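Home Forums Grippers & Hands Wrist Cameras Unanswered

Two-finger gripper and a soft pencil case: change the pads or change the camera?

Posted by Corey Sutcliffe in January — 568 views — 2 replies

I'm comparing two finger sets on the same arm, the Distar and the Lilik. The test item is a blue fabric pencil case with a heavy black zipper, and the job is to put it in a white basket. All I have to look through is the wrist camera.

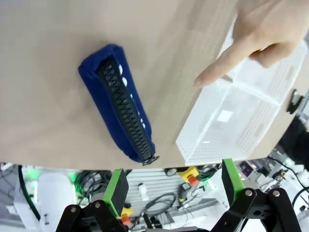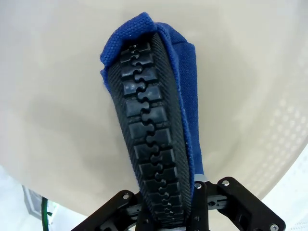 With hard parts both sets do fine. With the case, the Distar fingers pinch a fold of cloth and the rest sags. The Lilik fingers hold better on the zipper but I lose sight of the basket rim once the case is up near the lens. I ran each set 4 times and the results were too mixed to pick one. Controller is a Bresura, grip force at the default. Should I be looking at softer pads, or a second camera?

Ellwood_bench
4 people found this helpful

I would leave the pads alone until you fix where you grab it. A zipper that thick is the stiffest part of the case, so close across the zipper near the middle of its length. If you take it by one end, the other end swings and can catch on the basket.

Lower the grip force too. The default on mine was set for metal parts and it squeezed cloth right out of the fingers. Go down in small steps and lift it an inch each time before you try the full move.

And run more than 4 trials per set. Start the case at the same angle every time — tape marks on the table are enough. Otherwise you're comparing how it was lying, and the fingers hardly come into it.

mkt_rework
2 people found this helpful

Second camera. A fixed one looking down at the basket. We tried to do it all from the wrist and gave up, anything long and floppy ends up blocking the view. You can keep the wrist one for the grab and switch over after the lift. Don't know the Lilik fingers, sorry.

Share Save Follow this thread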